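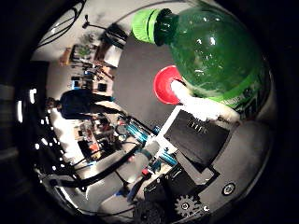

A green soda bottle with a lime-green screw cap.

Syafiqah Liem was a ward nurse for 9 years before she began reading old surgical casebooks. The one she keeps coming back to is from the Drollham infirmary, and it lists 247 operations for bladder stone.

"The surgeon wrote down how long each one took, because there was no ether yet," Liem said. "Speed was what people paid for. He was proud of anything under two minutes."

The patients were mostly boys and older men. They were tied at the wrists and ankles and held by assistants. Of the 247, the book records 195 as discharged.

"I don't take that as a cure rate," she said. "Discharged meant they left the building. Some of them come up again in the parish burials a few weeks later."

Lalit Gautam, a retired urologist in Riviere, reads the entries with her. He said the cut itself was well understood by then. "They knew the anatomy. Bleeding and infection were what killed people, and they had very little for either."

Liem has now started on the infirmary's apothecary accounts, which run to 3591 lines. She wants to know how much laudanum was given, and when.

"So far it's nearly all after the operation," she said. "I'm still on the second volume."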